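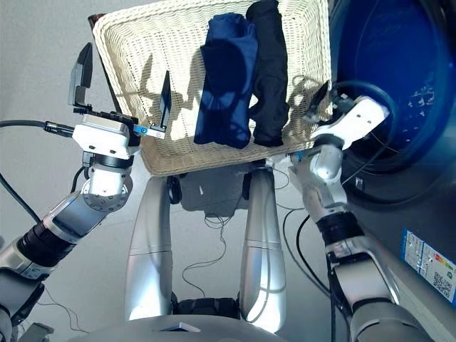
I've been converted to filing my clothes upright and I fear I'm going to be a bore on the subject all evening, so bear with me. It started when I got fed up with digging for a jumper and wrecking the whole pile every single time. Now things stand side by side, like the navy one and the black one in the white wicker basket, and I can pull either out without disturbing its neighbour. The navy one has bunched up a bit, but I can live with a crease or two!

Inês Torres asked how I get them to stay up. Fold in the long sides first, then fold from the hem towards the neck, and stop a little short of the top. Stand it on the fold. If it flops over, it wants one more fold (or it's a very slippery fabric, in which case I wish you luck).

Someone also wanted to know about dark colours. Yes, navy next to black is a nuisance on a gloomy morning, and I have gone out in the wrong one more than once. With strong light on them you can tell straight away, so mine live near the window now.

Lurdes Moreira swears by those Flostach dividers for drawers. I did look, but 900 for a set seemed a lot when I already had a basket doing nothing. She says hers have lasted since January, so perhaps I'm just being mean.

Oh, and do check wicker for rough ends before you put knitwear in it. Run an old pair of tights round the inside and they'll catch on anything sharp. My aunt taught me that one and it has saved me at least 2 cardigans.

Towels next, I think. Ilídio Magalhães rolls his and I've never got on with rolling, but I'm willing to be talked round if anyone has a good way of doing the big bath ones.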